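Home Reviews Desks Lighting Storage Contact

Kusholm stone-top work table, four months in

Meenakshi Tomar
20 May 2023

I bought the Kusholm to replace a pine desk that had gone soft along the front edge. I do bookbinding and paper repair at home, mostly small jobs, and I wanted a heavy surface that would not move when I leaned on it with a bone folder. The table cost me $787 from Senton, with delivery to the ground floor included. Getting it up the stairs was extra, and I would plan for that if you don't have a ground-floor room.

The base comes flat and goes together with eight bolts and a hex key. The instructions are one folded sheet with drawings and no words. Two of the drawings show the cross rail upside down compared with how it fits. I put it in the way the drawing said, took it out, and put it in the other way. Allow an hour and a half. The top is finished when it arrives and sits on rubber pads, held down by its own weight and two brackets at the back.

That weight is the main thing to know. The listing gives 200 pounds for the top alone and 300 for the whole table, packed. Kuldeep Nautiyal from next door helped me and the delivery man lift it on, and three people was the right number. I have not moved it since. If you like to rearrange your workroom, buy something else.

Once it is in place it is very steady. I can hammer a spine flat at one end and the glue pot at the other end doesn't shift. The old desk used to creep toward the wall a little every time I trimmed a board. I have a book press that weighs more than it looks, and I can tighten it down without anything creaking.

Stone is cold to work on. In January I wore sleeves down to the wrist, and I still put a felt pad under my left arm for long sewing jobs. It also slows down wheat paste, which stays workable longer than it did on pine. For lining paper that has been useful. For quick jobs it means waiting.

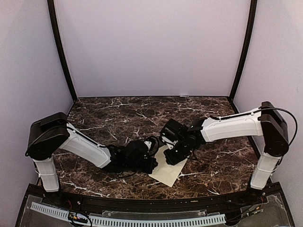 Color matters more on a work table than I had thought before I owned one. I picked from three samples: a pale gray, a green, and a brown. The gray was the prettiest, but white tissue disappeared on it, and I spent a while tilting my head to find the edge of a torn piece. With cream paper on dark brown marble you can find the edge straight away, and the pale walls keep the space around the table from getting gloomy. The drawback is that every crumb of eraser and every thread shows too, so I brush the surface down several times a day.

The surface marks less than I feared. It was sealed before shipping, and Senton suggests doing it again each September. I use an Adjei sealer that I already had for a windowsill. PVA glue lifts off with a plastic scraper once it is dry. Tea left a ring that came out with dish soap. Lemon juice left a dull spot near the back corner that has not come out, and I don't think it will. Marble and acid don't mix, so keep drinks like that somewhere else.

Do not cut directly on it. It won't hurt the stone much, but it will ruin a blade in two strokes. I use a self-healing mat, and the mat slides a little on the polish. A strip of shelf liner under each short side fixed that.

Before this I looked at the Irndale laminate table, which is $800 with a drawer unit and has a printed stone pattern. It weighs far less and comes with somewhere to put tools. I tried one in the shop and the top flexed when I pressed in the middle. For writing or a computer it would be fine, and probably the better buy. For pressing and hammering I would still take the Kusholm.

Complaints: the front edge is square and hard, and it catches the underside of my forearms. A rounded edge would be kinder. The feet adjust, but only from underneath, so you want to do it before the top goes on — I didn't. There is no shelf and no place to fix one.

I would buy it again in the same color. I'd ask for the sealed sample first, as the brown is a shade darker in person than on the Senton site.

Contact | Copyright 2023 Meenakshi Tomar | Back to top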